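I've been living with the Flelik two-arm bench kit since August, and I keep getting asked if it's any good for imitation learning or if you should save up for something fancier. So here's my long, slightly rambling answer!

First, what I do with it. I'm trying out a method Riaan Matlala wrote up, where you demonstrate a task by hand, train a policy on it, then let the policy run and only step in to correct it when it drifts. You retrain on the corrections and go again. My task is card handling, which sounds easy and is horrible. Cards are thin, they slide, and the grippers have to agree on where the thing is.

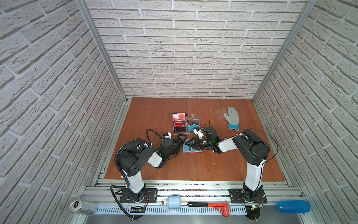

*Both arms at the middle of the table, card rack behind them, teal card in the red-bordered sleeve*

I recorded 222 demonstrations (my shoulders still remember) and did 2 rounds of corrections on top. With the demonstrations alone, the policy got through 12 of 80 trials. After the second round it was clearing more than half, and the failures changed too. Early on it would just grab at air next to the card. Now it mostly fumbles the handoff, which I can live with for the moment.

So, the kit. The wrist cameras are the best part by a mile. I tried training without them and the arms were hopeless near the card, so please don't skip them to save money. The small green lights at the wrists are handy when you're squinting from across the room, and the rail mounting is solid – I've bumped mine plenty and never had to redo calibration.

What I don't love: the camera cables. They stick up in big loops and I'm forever checking that they won't snag at full reach. The Nitport recording software is fine once it's running, but setup took me a whole evening and the manual skips a step on time sync (do the sync before you plug in the second arm, trust me).

I also borrowed a Zarosus set for comparison. Smoother motion, nicer grippers, much louder fans, and my policy did no better on it. I gave it back and kept the Flelik. Four stars from me, and I'd go to five for a decent cable clip.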